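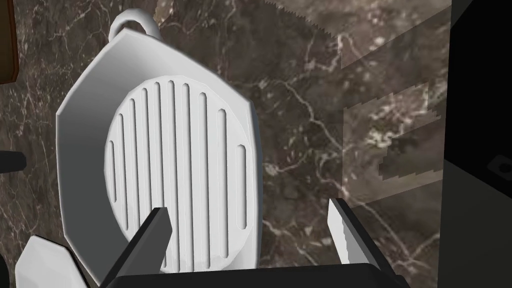
White grill pan on a veined brown marble counter, with the gripper open over it. Simulated view.

Hirnberg Counter Hand, from Ullilau

Anyone who has worked a lunch rush knows the grill pan is the thing that wears you out. It has to be lifted, turned, carried off and brought back, and by the end of the day your wrists let you know all about it. We built the Counter Hand for kitchens like that, and we're so pleased with how it has settled in with the crews using it.

The staff canteen at Ngcobo was first, back in February. They serve 400 lunches from a pretty small kitchen, and the cooks there still season, taste and plate everything themselves (they'd have sent us home otherwise!). The arm takes the pans. The early shift now starts 20 minutes later, and the second cook has moved over to the salads and soups she'd been wanting to do for ages.

Every new kitchen is tried out in simulation first, and your crew is welcome to sit in and tell us what we've got wrong – they usually have plenty to say.

Parallel gripper, two fingers
Reach: 84 cm
Order no.: 591
Optional Gernard wall bracket, sold separately
Two half-day training visits included, for all shifts

Call or write to the Ullilau kitchen desk for a quote, any time before 4 p.m.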